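# Review: Sumel Concentrated Laundry Powder, 6 kg Tub

Shared Laundry Service, Flirnthorpe Residences
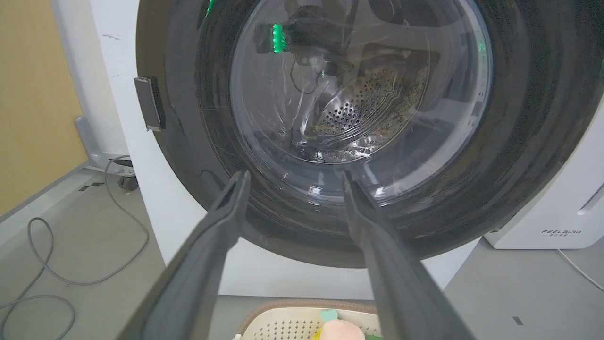

*Front-loading washer with a dark door ring and perforated steel drum.*

The Residences Office reviewed the Sumel powder over two months, ending in February, as a possible replacement for the liquid detergent now supplied to the shared laundry rooms. Residents of Fikre House and Ireck House were given the powder at no charge. The findings below draw on comment cards left by residents and on notes kept by Flynn Tomoana, Laundry Services Coordinator.

## Packaging and storage

The powder is sold in a rigid tub with a hinged lid and a carrying handle. The lid closes firmly and held up well to daily use. The tub is heavy when full, and several residents asked that it be kept on a low shelf. Staff moved it accordingly, and no further complaints were received on that point.

The measuring scoop is the weakest part of the product. Its fill lines are molded in the same color as the plastic and are hard to read in the evening, when the Ireck House laundry room is lit by a single ceiling fixture. Staff marked the lines with a permanent pen. A scoop of this kind should be readable as sold, and the Office has written to the supplier on the matter.

## Cleaning results

On everyday cotton loads at a warm setting, the powder performed as well as the current liquid. Bed linen and kitchen towels came out noticeably brighter, and cooking oil stains were reduced in a single cycle in most cases reported. Coffee and tea stains needed a second wash or soaking beforehand.

Results on cold cycles were less even. Residents who washed dark clothing in cold water reported a pale residue along seams and inside pockets – a familiar complaint with powders of this type. Dissolving the dose in a cup of warm water before loading removed the problem, but it is an extra step that many residents will not take.

The powder is not suitable for wool or silk, and the label says so clearly.

## Scent

The scent is light and fades once clothing is dry. Two residents found it too strong while the wash was running and requested an unscented version. The supplier does not offer one at present.

## Cost

The Office's laundry supplies allowance is $3000 for the year. At the recommended dose, the powder would cost less per load than the liquid. Part of that saving was lost during the review to overfilled scoops, particularly in Fikre House, where the dosing chart was not posted until the second month.

## Recommendation

The Office recommends the Sumel powder for linens, towels and general cotton washing. It does not recommend the product as the only detergent supplied. The current liquid should remain available for cold cycles and dark clothing, with both products kept in each laundry room and a dosing chart posted beside them.

Comments on this review may be sent in writing to Flynn Tomoana at the Residences Office. Requests for hand-wash products are handled separately – please use the supplies form at the front desk.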